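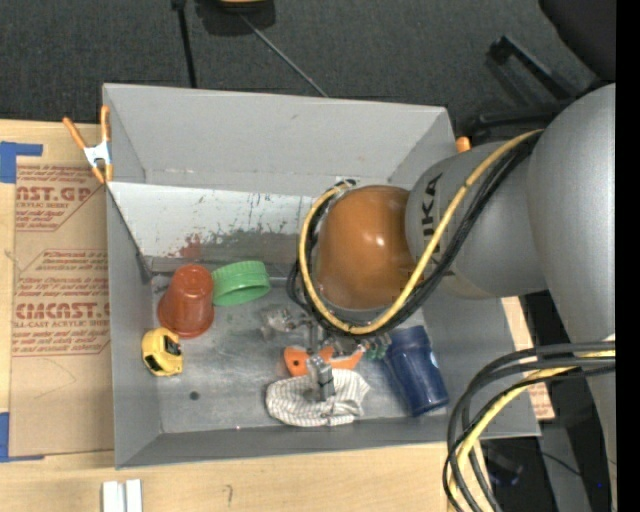 # About Driswood

Driswood is a small test workshop for robot grippers. We started with one arm and one borrowed table, and today we have two test cells and a shelf full of grippers waiting for their turn. Companies come to us before they buy — they want to know which gripper can pick their things, and which one only looks good in a brochure.

## How we test

Every gripper gets the same task: picking mixed household items from a bin. We use cups, cloth, lids, a tape measure and other things of different shape and stiffness. One full test is 500 picks. We write down each miss and each dropped item, and the customer receives the complete list.

Cloth is for us the most interesting item. It folds in a new way each time, and a gripper which is excellent with hard plastic can be quite poor with it.

## What we compare now

In October we began a comparison of two grippers, the Hasus and the Treloar, both run with the Skoris controller. The results will be published on this site when both have finished the full test.

If you have a gripper you would like to try, please write to us. We answer within two working days.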